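3.2 Collecting the bathroom fixture examples

The bathroom portion of the Nululine set covers tasks that involve reaching for, gripping and moving parts of a wall-mounted shower: lifting the shower head out of its holder, sliding the holder along its rail, turning the lever on the mixer valve, and placing small items on the shelf. We chose these tasks after the kitchen portion was finished, when it became clear that the policy trained on kitchen data alone did poorly with anything that slides on a rail or hangs from a hose. A hose changes shape as the hand moves, and the kitchen examples contain almost nothing like it.

Examples were gathered at two sites, Costwood and Fakidbridge. At both, the fixtures were run without water. Operators drove the arm by teleoperation and saw only what the policy would later see, so that no example depended on information missing from the recorded views. An early round in which operators could look directly at the arm gave smoother motion, but the policy trained on it tended to stop short of the valve, and we dropped that round from the set.

Each session lasted 110 minutes, with a break of 15 minutes in the middle. An operator was given one task per half session and a short written goal, such as "move the holder to the lower part of the rail." The goal did not say how to grip the object. We wanted different grips in the data, and in practice operators settled on their own habits quickly. To keep one habit from taking over, we moved the base of the robot between half sessions and changed operators when a task had received a full block of examples.

In total we kept 800 examples across 22 task variants. An example was kept if the goal was met and the arm did not trigger its force limit. Examples with a failed first grip followed by a good second one were kept and marked as recoveries. Those in which the operator paused for a long time were trimmed at the pause - the motion before and after was left as recorded. Labels were entered by the operator right after each attempt and checked later by a second person using the wrist view.

The wrist view carries most of the useful detail close to the target, though part of it is always taken up by the gripper. We considered masking the gripper out and decided against it. The position of the fingers relative to the object is a strong cue for when to close, and a mask would remove it. We also left the surroundings as they were. Furniture, cables and a working desk appear in some views, and a policy meant for ordinary rooms has to cope with them.

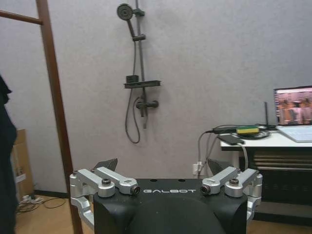 Figure 4. Wrist view with the shower set on the far wall, between and beyond the gripper fingers. The rail, hose and mixer valve are all in view.

Flanagan, commenting on an earlier draft, argued that leaving the background untouched risks teaching the policy to find the shower by the furniture next to it, and asked that we test with the furniture rearranged before making any claim about new rooms. We agree that this is a real concern. The base moves between half sessions change the viewpoint but do not change what stands near the fixture, so they only answer part of it. Section 5.3 reports a test in which loose furniture was rearranged and the fixture stayed in place.

A second limit is the choice of fixtures. Both sites use a rail with a sliding holder and a single lever valve. Showers with fixed heads or two separate knobs are not covered, and we make no claim about them. Adding them would mean new task variants as well as new examples, because several of the current goals refer to the rail.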